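Speaker notes, first-time sellers evening, Costigan branch library, Sat 24 October

OK so start with the Belley duplex, people always perk up when I talk about my own mess. I listed it in April, priced it off what my neighbor got, and sat there for 124 days. Ask who's done the same (hands will go up!).

Then go into pricing. Look at closed sales, skip the asking prices. Pull 8 if you can, same side of the highway, and toss the weird ones. My agent at Famstead printed mine out and I still argued with her for 2 weeks. Slow down on this part, I rushed it last time.
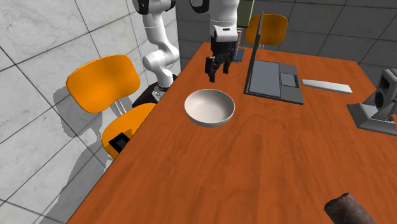

Next bit is the disclosure form. Fill it out before you list, while you're calm. I forgot the old sump pump and had to redo the whole packet with a buyer already waiting. If somebody asks about easements, send them to the title company, I'm not going near that one again.

Showings: be out of the house. Take the dog. Nurerico lets you block off hours on your phone, and I blocked dinner and Sunday mornings and still got plenty of people through.

Leave time for closing costs, the questions always run long. Handouts are on the chair by the door, and remind folks to grab one before the break.

204 shares | 3 comments

deb_in_costigan: Wish I'd heard the pricing part before we listed. We're on our second price cut.

porchlight: Does the form change if it's a rental with tenants in it?

mk77: Took the dog, sold the house. Good tip!

Related
Reading your closing statement
Selling with tenants in place
When to drop the price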